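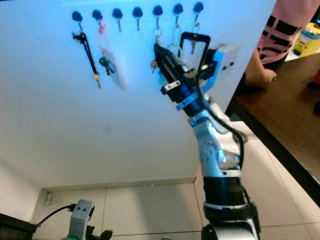
How I Label and Sort a Big Pile of Spare Keys

I moved into my current place in June, and along with the house I got a coffee can. The previous owners left it on the kitchen counter with a sticky note that said "keys!" and a smiley face. Very friendly! It was also completely full, and I'd brought a junk drawer's worth of my own, so by the end of the first week I had one big heavy jumble and no clue what most of it opened.

I let it sit for months (of course I did) until I got locked out of my own shed with the mower inside. That was a long Saturday's worth of work squeezed into two evenings, and I've now done the same thing for my sister and for the little rental office where I help out. I've got it down to a routine, so I'm writing it up.

What you'll need

A big tray or an old bath towel to spread everything out on
Key tags, the kind with a paper insert and a clear window
A fine-tip permanent marker
A pencil and a cheap notebook
Masking tape
A few small envelopes or zip bags
Graphite lubricant (the dry stuff in a little squeeze tube)
Hooks, a rack or a cabinet for the keys you'll keep

For tags I use the Nuchit ones that come in a bag of 56. You can get a tub of 500 for not a whole lot more, and if you manage property that might make sense, but for a house it's silly. I'm still on my first bag.

Step 1. Empty everything out

And I mean everything. Coat pockets, glove box, the bowl by the door, that one drawer. Check your old purses and backpacks too. I found a mailbox key for an apartment I left years ago in the lining of a suitcase.

Dump it all on the towel. If you've got kids or a cat, do this behind a closed door.

Step 2. Take apart the old rings

This is the boring part and it's murder on your fingernails. A staple remover works great for prying split rings open, or you can slide a butter knife in there. Before you pull a ring apart, though, stop and think about whether those keys belong together. If three keys came on one ring there's a decent chance they're for the same building, and you'll want that clue later. I wrap a bit of masking tape around keys that came off the same ring and give each group a letter.

Step 3. Sort by type

Don't try to figure out what anything opens yet! Just make piles by how they look:

House keys (the ordinary size, usually brass or silver colored)
Padlock keys (smaller, often a bit stubby)
Car keys (thicker, lots of them with plastic heads)
Cabinet, desk and mailbox keys (small and flat)
Tubular keys (the round hollow ones, for bike locks and vending machines)
Window and bleeder keys and other oddballs

Put look-alikes next to each other and hold them up to the light, one on top of the other. If the cuts line up all the way along, you've got duplicates. Tape those together.

Step 4. Write down the codes

Lots of small keys have a number stamped on the head. Write it in the notebook before you do anything else, because on the cheap ones it wears off. My desk key says 423, and the exact same number was on the face of the lock. I'd been looking at it for weeks! Filing cabinets and toolboxes are often like that, so go around and peek at the locks before you start poking keys into them.

If you ever lose a small key like this, a locksmith can often make a new one just from the number. That's also a good reason to keep the notebook somewhere private.

Step 5. Walk the house

Grab one pile at a time and go try every lock that fits the type. Start at the front door and work your way around the same direction each time so you don't skip any. I do outside doors, then inside doors, then the garage, shed and gate, then furniture.

A few things I've learned the hard way:

Never force it. If a key goes in but won't turn with light pressure, it's the wrong key or the lock needs help.
Puff a little graphite into sticky locks and try again. I don't use cooking oil or anything greasy, it gums up with dust.
Try each key with the door open. If something jams, you really don't want to be on the wrong side of it.
Tag as you go. You think you'll remember. You won't.

I tape the tag right on with the name of the lock in pencil first, then go over it in marker when I'm sure.

Step 6. Name your tags sensibly

You want a name that makes sense to everybody in the house and means nothing to a stranger who finds the key on the sidewalk. So no street address and no last name, please. "Back door" is fine. For the rental office we used a made-up code, with the list kept in a locked drawer, and that's what I'd do for anything with a lot of units.

Keep it short, too. My first batch said things like "side gate padlock (the newer one)" and I had to write so small I couldn't read it without my glasses. Now it's just "gate 2."

If you like color coding, go for it, but keep to a handful of colors. Mine are green for outside, red for vehicles and white for everything else. My sister went with a color for every room and had to make a chart to remember which was which.

Step 7. Decide where they live

One home for the everyday keys, another for the spares. That's the whole trick, really.

For everyday keys I like open hooks at a height everyone can reach. Leave some space between the hooks so a fat key ring doesn't shove its neighbor off, and keep a spare hook or two free for visitors. Put them where you can't see them from the front window or reach them through the mail slot. Long lanyards are handy to grab but they do tangle, so give them an end hook.

Spares go in something that closes. I bought a Stedier key cabinet, the small one, and screwed it to the inside of the hall closet. It has a lock of its own, which gave me one more key to worry about, ha. I keep that one on my main ring.

Step 8. Deal with the mystery keys

You'll have leftovers. Everybody does. Put them in an envelope, write the date on it (mine says Nov 24, 2021) and stick it at the back of a drawer. If you haven't needed a single one in a year, out they go.

Most keys are brass or a nickel mix, so a scrap yard will take them, and some hardware stores have a bin by the key machine. Ostmont Hardware near me does. Don't toss car keys with chips in them in with the rest; ask at the counter first.

Old padlock keys I hang onto a bit longer than the others. I always seem to find the padlock the week after.

Questions I've gotten

Can I use nail polish instead of tags? Sure, and it looks cute! It chips, though, so put a clear coat over it and plan on redoing it now and then.

Should I get the locks changed when I move in? I would. I had mine rekeyed, which cost less than new locks, and it let me throw out a big chunk of that coffee can.

What about copies of copies? They get a little worse each time. Have new ones cut from the best key you've got, and save that one just for copying. Mine is tagged "original" and lives in the cabinet.

Is there an app for this? Probably. I use the notebook.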